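From: Catriona Nisbet
To: the list
Date: 25 December 2018
Subject: Re: starter gone quiet

Duygu Şimşekoğlu wrote:
> Mine smells like nail polish and has a gray layer on top. I've been
> feeding it once a day, same as always. Do I toss it and start over?
> Also, has anyone tried rye in theirs?

Don't toss it, Duygu! Mine did the same thing back in June when I left it on the counter and forgot it for most of a week (I was painting the hall, don't ask). That smell just means it's hungry. Pour off the liquid, keep a spoonful from the bottom, and give it 250 grams of flour and 250 of water, twice a day for a few days. If you see pink or orange streaks or fuzz, that's different, throw the whole thing out.

And yes to rye! I swap in a handful at every feeding and it wakes right up. Saadet goes all rye, but hers gets so thick you could hang wallpaper with it.

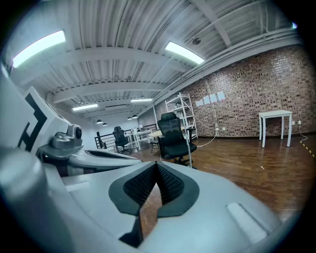 Oh, and for the loaf itself, I've gone down to 300 grams of water from what Abundio gave us, my kitchen is just too damp for the full amount and I kept ending up with pancakes. Still tasty toasted, with way too much butter.

Danjuma, do you still have that long proofing basket? I'd love to borrow it after New Year's.

Catriona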